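In Defense of the Slow Walk to Nowhere Much

I've been walking the same way to the bakery for years and I still couldn't draw you a map of it. I could tell you where the pavement is rough, though, and which corner gets the sun. That's the kind of knowledge I want to stick up for today (bear with me, I haven't had my second coffee).
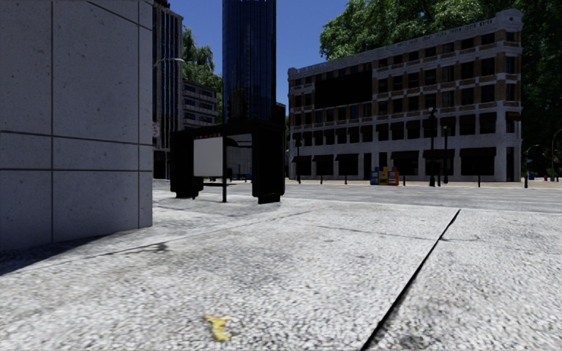
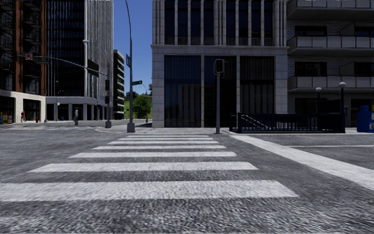
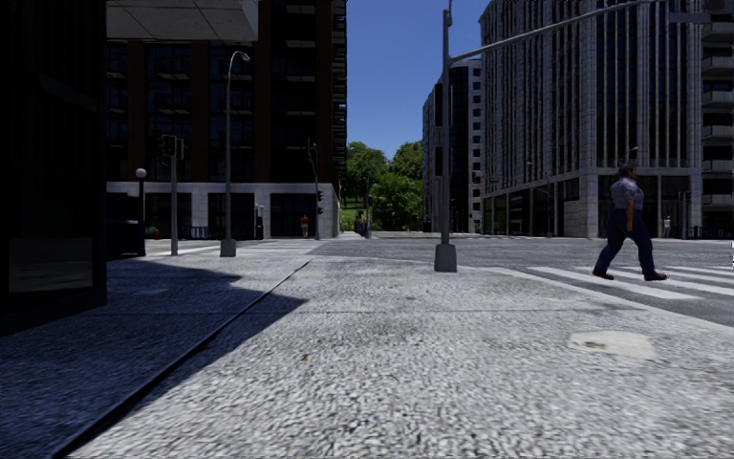
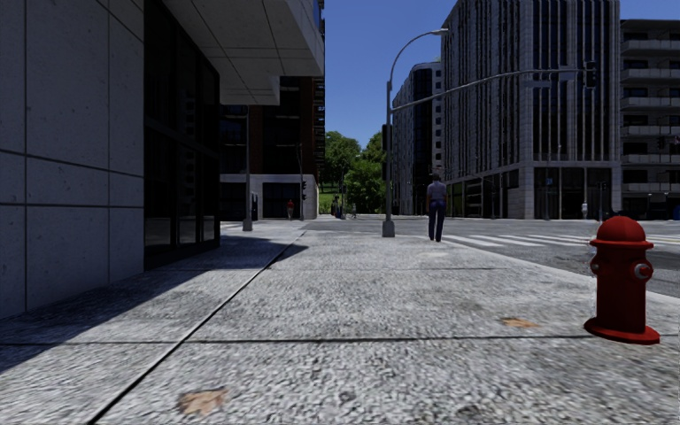
Street corner studies: three of sidewalk, and the crosswalk second from the top.

My friend Maite Sepúlveda thinks walking without a purpose is a waste of shoes. She has one of those step apps, Gella, and it buzzes at her whenever she slows down. We went out together one morning in January and it buzzed 4 times before we reached the end of her street, twice while I was trying to read a poster! She apologized to it. To the phone, I mean, not to me.

I get it. Steps are easy to add up, and it feels good to see a bar fill in. But I think we've handed over something nice in exchange. When I was a kid my grandmother would say she was "going out to see," and if you asked her what she was going to see she'd look at you like you'd asked what water was for. She was born in 1932 and never owned a car, and she knew more people within a few blocks than I've met in my whole working life.

Now every walk has to be for something. It's cardio, or it's a podcast, or it's a "mental health walk," which sounds like homework. Even the shoe people are at it. I tried on a pair of Wavholms last winter and the guy asked me what my goals were. I said bread. He laughed, but he did also try to sell me the insoles.

Covadonga Escobar, who I used to work with and who disagrees with me about most things, says this is all very well if you've got the time. She has two kids and a bus to catch, and if she strolled anywhere she'd be fired. Fair point! I don't have a great answer for her. I do think cities could make it easier, with more benches for a start, and longer walk signals so crossing a wide road doesn't feel like a sprint. Somebody in an office picks how many seconds you get, and I'd bet you a cinnamon roll they picked it sitting down.

But there's a smaller version that even Covadonga admits to. She gets off the bus 2 stops early when the weather's decent and doesn't put her headphones in. She told me this in the voice people use for confessing they eat cereal at night.

So leave the phone in your pocket once in a while, is all I'm asking. Take the long way back from the store. Go look at the ground, or somebody's tomatoes. Maite, if you're reading this, I'll be outside your place at nine and I'm bringing rolls.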